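4.2 Colour names and the limits of agreement

Earlier work on household paint choice takes it for granted that buyers and sellers mean the same thing by a colour word. Our survey gives little support for this. Of 3,343 responses, 1,020 used a name that the seller's own chart gave to a different shade. Costache reads the mismatch as carelessness. We doubt it, as the same people were consistent when asked again in March.
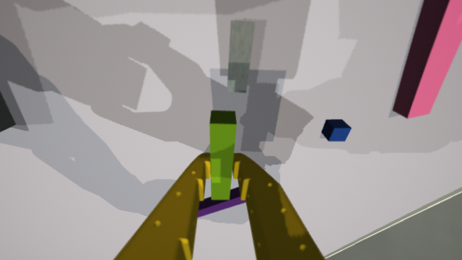

Yellow gave the most trouble. Respondents split over where it stops and green or brown begins, and the charts from Kesa and Arora were no help, with 13 names between them for what most of us would call mustard. Shading makes matters worse: the rounded fingers lean towards olive and are darker on their inner faces than along the outer, upper surfaces, yet a buyer asked to name their colour is expected to give one word. We see no good reason to trust that word as a measure of anything except habit.

Pîrvu's claim that flat surfaces settle the question is also weaker than it looks. Faceted shapes have shaded sides too, and his panel had only 53 members, all of them from the trade. 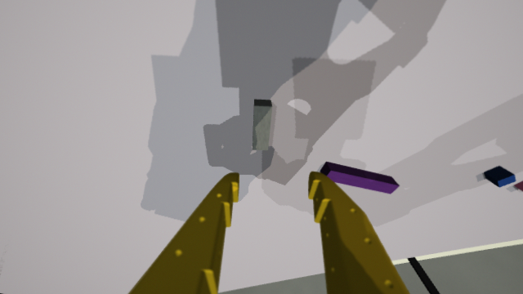 4.3 Neutral backgrounds

The Fluveo guide advises judging a sample against grey. The advice is widely repeated and, as far as we can find, has never been tested. Many greys sold as neutral carry a tint, and a lavender-grey is a poor neighbour for yellow if the aim is to see the yellow fairly. Until someone compares several greys using the same samples, we would treat the guide's advice as a custom of the trade. 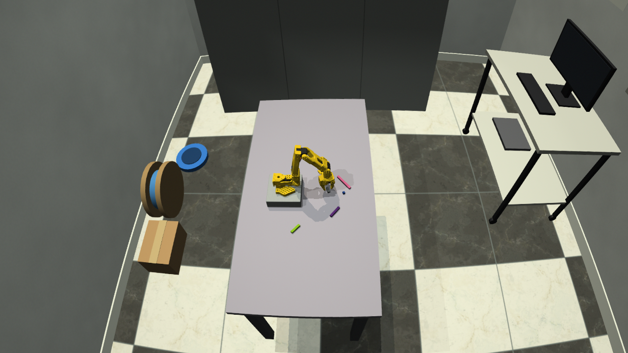 Figure 3. Yellow against a pale lavender-grey surface, with soft grey shadow.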